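# Let the Sixth Graders Plan the Memorial Walk

Every September the sixth grade at Rekdale walks from the school to the old cemetery on the hill, stands in rows for 40 minutes, and walks back. Two students read. Two more carry the wreath. The rest hold still. I have gone with them for 7 years as a classroom aide, and I think the school should hand most of the planning over to the students.

I am not against the walk. Children should know that the town sent people away and did not get all of them back. There are 434 names on the wall up there, and a lot of them match the names on our lunch lists. A child who finds her own last name on that wall learns something a worksheet won't give her. The trouble is that she usually finds it by accident, on the way out, when we are telling her to hurry up and get in line.

The program is set in the spring by the office and the town. The readings are picked for the students and handed out a week ahead. Last time, one of the readers asked me what "steadfast" meant about ten minutes before she had to say it in front of 200 adults. She read it well. Everybody told her so. I don't think she could have said what the passage was about, and I don't blame her for that.

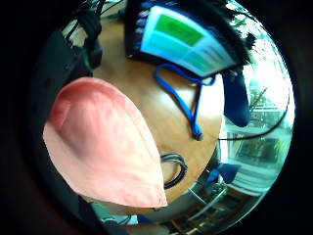 Two years ago the Moser school across the river tried something different. Its sixth grade spent the first weeks of the school year in the library and the town records room, and each student took one name from the wall. Some found a street address or a job. Some found nothing, and said so when their turn came. They wrote the readings themselves, and the program ran longer than ours does. You could say all this is only busywork, and some of it probably was. But most of what children learn about a place comes in close, through their hands, by running a finger down a column of names until it stops on the right one. A finger is a good tool for that. It slows the eye down, and a child who is going slowly starts to ask who these people were.

The main argument against changing our walk is that it belongs to the whole town and sixth graders will make mistakes. They will. A name will be said wrong, or somebody will lose a page. I have seen adults do both from the same microphone. The families who come every year have been kind about it, and I expect they would be kind to an eleven-year-old.

The second argument is time. The fall schedule is full. We have reading tests, picture day, the fundraiser with Flavura snack boxes, and the Verkex math program, which takes up a good part of each morning. I understand that. But we already spend several class periods on the walk. We practice walking in pairs. We practice standing. We practice being quiet, which they are mostly able to do by sixth grade. Some of those periods could go to the library.

I would keep the parts that work. The wreath should stay, and so should the minute of silence at the end. An adult should still open the program and an adult should still handle the road crossing. I would give the students the readings, the order of the program and the choice of who speaks. I would also ask that we get there half an hour early - before the chairs fill up - so they can look at the wall on their own time.

There is a further point about who gets picked. The same kind of student reads every year: confident, loud enough, good at standing up straight. Those children do a fine job and their parents are right to be proud. But in every class there are also students who will never volunteer to read and would gladly spend a week looking for one man's house on an old map. Right now we have no job for them except to stand in the third row.

The school board takes up the fall calendar at its next meeting, at 7 in the evening in the gym. I plan to ask for one trial year on these terms, with the sixth grade teachers deciding how many class periods it gets.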